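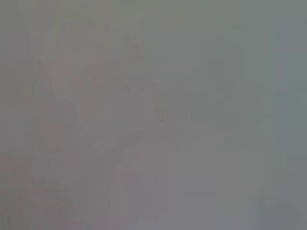 Imprimer | Envoyer par e-mail

Le retour du thé en vrac

Il y a des maisons où l'on sait, avant même d'avoir retiré son manteau, qu'on va boire quelque chose de bon. Chez Sioned Bevan, on le sent dès l'escalier : une odeur de foin, de pain grillé et de cuir qui descend jusqu'aux boîtes aux lettres. Galloise installée à Nantes, elle tient depuis des années un petit comptoir de thé en vrac, Brollico, où l'on entre pour cent grammes de darjeeling et d'où l'on ressort une heure plus tard avec trois sachets en papier et l'envie de tout recommencer à zéro.

Car c'est bien de cela qu'il s'agit. Toute une génération qui a grandi avec la mousseline au bout d'une ficelle découvre la feuille entière, et c'est un bonheur à voir ! Le jeudi soir, Brollico reste ouvert jusqu'à 21 heures pour des dégustations. On y croise des étudiants, des retraités, un boulanger qui cherche un thé fumé pour sa brioche (il a fini par choisir un lapsang très doux, et la brioche est formidable).

« Au début, les gens s'excusent de ne rien y connaître, raconte Sioned Bevan. Je leur réponds que moi non plus, je n'y connaissais rien. Ma grand-mère faisait bouillir son thé jusqu'à ce que la cuillère tienne debout. »

La boutique propose 67 thés, rangés par région et non par couleur, ce qui déroute un peu les habitués des grandes enseignes. Un oolong peut y voisiner avec un noir, simplement parce qu'ils viennent de la même vallée. On goûte alors autrement, en cherchant l'air de famille, et on le trouve presque toujours – une note de pierre mouillée, une pointe d'abricot.

L'eau d'abord

S'il fallait ne retenir qu'une chose de ces soirées, ce serait l'eau. Une eau très calcaire éteint les parfums et laisse un voile à la surface de la tasse. Une simple carafe filtrante change déjà beaucoup. Vient ensuite la température : 90 °C pour la plupart des noirs fins, nettement moins pour un sencha, qui devient amer dès qu'on le brusque. Sans thermomètre, on laisse reposer l'eau frémissante quelques minutes, couvercle ouvert, et on s'exerce. On se trompe, on boit quand même.

La quantité compte aussi. Sioned Bevan pèse tout, même chez elle, même le matin. Je me suis longtemps moqué de cette manie avant d'acheter ma propre balance, et je dois avouer que mon assam du petit déjeuner n'a jamais été aussi régulier.

Reste le récipient, sujet de disputes sans fin. La porcelaine respecte les thés délicats, la terre poreuse garde la mémoire de ce qu'on y verse, la fonte émaillée retient longtemps la chaleur. Pour ma part, je regarde surtout le bec : un bec court et bien effilé verse net. Et la taille ! On achète presque toujours trop grand, alors qu'une petite théière remplie trois fois de suite donne trois tasses différentes, toutes intéressantes.

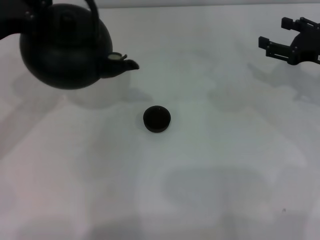

Infuser, et recommencer

La deuxième infusion est souvent la plus belle. Les feuilles se sont ouvertes, l'amertume s'est calmée, et des parfums qu'on n'avait pas remarqués montent d'un coup. Sur un bon oolong, on peut aller jusqu'à la cinquième sans s'ennuyer. En novembre, quand il fait nuit à l'heure du goûter, je ne connais pas de meilleure façon d'occuper un après-midi.

Imprimer | Envoyer par e-mail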